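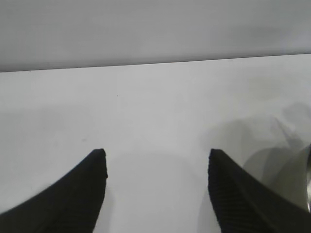
Two black gripper fingers over a pale surface.

Football > Transfers > News

Reading time: 2 minutes

Undisora have opened talks with Ternitz over the midfielder Simão Matos, whose contract ends in January. The club confirmed that a first offer was turned down and that a second — including a payment linked to appearances — is under review.

Matos has played 70 league matches for Ternitz and missed four this season through injury. Sporting director Madalena Coelho said the club would not sell before a replacement had been signed. Godinho are also understood to be interested in the player.

Filed under: Transfer Talk, Midfielders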